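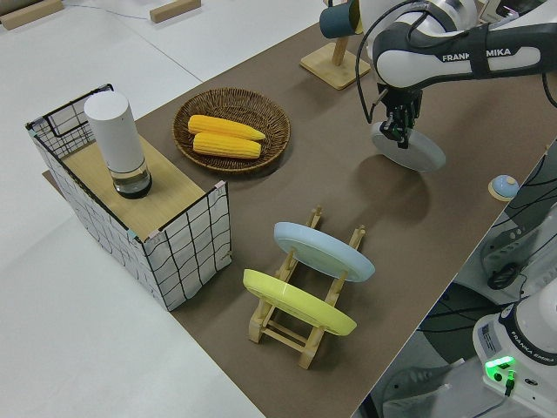 How to Set Up and Use a Wooden Dish Rack

A wooden dish rack takes up little room and lets plates dry on both sides at once. It needs more care than a wire one. Wood left sitting in water turns gray, then black in the corners, and after that it is hard to get clean again. The steps below are for a small countertop rack with upright posts, the kind that holds plates on edge.

What you need

A wooden rack with slots
A mat or folded towel to go under it
Food-grade mineral oil
Two soft cloths
Fine sandpaper
A mug stand, if you have the space

Before first use

Wipe the rack with a damp cloth to get the sawdust off, then let it dry overnight. Run your thumb along each post. If you feel a rough spot, sand it lightly in the direction of the grain and wipe again.

Put a little mineral oil on a cloth and rub it into every surface, including the undersides of the crossbars and the ends of the posts. The ends soak up the most, so go over them a second time. Leave it for 2 hours and wipe off whatever is still on the surface. Do not use olive oil or other cooking oils. They go sticky and start to smell.

Where to put it

Pick a flat spot within reach of the sink but out of the splash. Lay the mat down first, with a few inches showing on every side of the rack. Leave room in front so that plates can go in and come out without catching on anything. Bread, fruit and vegetables should sit in their own tray or basket, far enough away that they stay out of the drips.

My rack came from a shop in Hisville and rocked slightly on the counter. I sanded the high foot a few strokes at a time until it sat level. If yours rocks, do this before you oil it.

Loading the plates

1. Shake each plate over the sink before it goes in the rack.
2. Start with the rear slots and work forward, so you are not reaching over plates that are already in.
3. Lower the plate on its edge between the posts and let it lean. All the plates should lean the same way.
4. Skip a slot between plates if you can. Deep plates and shallow bowls need the gap more than flat ones do.
5. Put the heaviest plates over the middle of the base. A light rack with all the weight at one end can tip.

Mugs do not belong in the plate slots. They trap water against the wood. Hang them by the handle on a mug stand, and give the inside a quick wipe first. Load the stand evenly, one mug on each side, before you fill the upper arms.

Catherine Innes, who taught me most of this, dries her glasses by hand and never racks them at all. I rack the short ones.

Emptying and upkeep

Put the plates away the same day. Lift the rack, hang the mat up to dry and wipe the counter. Once a week, stand the rack on its side by an open window for an afternoon.

Oil it again when water stops beading on the posts. In my kitchen that means March and November. For dark spots, scrub with a paste of baking soda and water, rinse quickly, dry it well, then sand and oil the spot.

Never put the rack in the dishwasher or soak it in the sink.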